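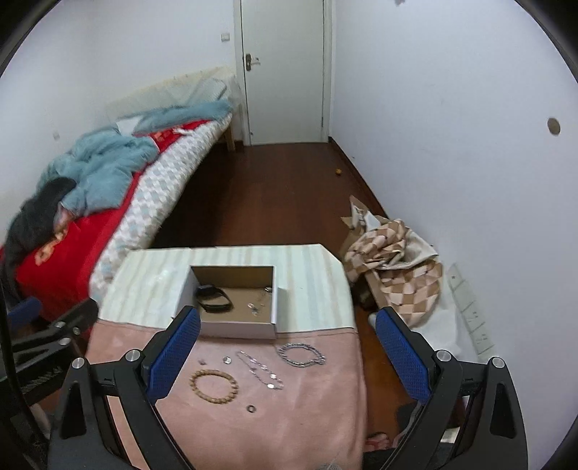
So what has changed in the new Borora release? Mostly the planner, which now works out the order of a whole tidying job before it starts, where the old one picked a single object and hoped for the best.

I've been waiting for this one since October, so forgive me if I gush a bit! Borora is the free planning software from Viklund, and version 4 went up on Saturday morning. Small, fiddly things have always been its weak spot. Ask the old version to put away a necklace and a bracelet and it would happily plan a route for one straight through the other (I have the logs to prove it).

Doina Ivanov, who looks after the planner, told me they tested it on 2437 recorded grasps, and that chains were the worst of the lot. "A chain has no proper shape, so we stopped pretending it had one," she said. Instead the software keeps several guesses going and drops the bad ones as it gets closer.

You'll need to redo your settings file, I'm afraid, as the old format has gone. Mine took 15 minutes, plus a cup of tea. The plug-in for Pritix still isn't ready either, and Doina wouldn't give me a date. If you rely on it, stay on version 3 for now. Everyone else can get the update from the usual downloads page.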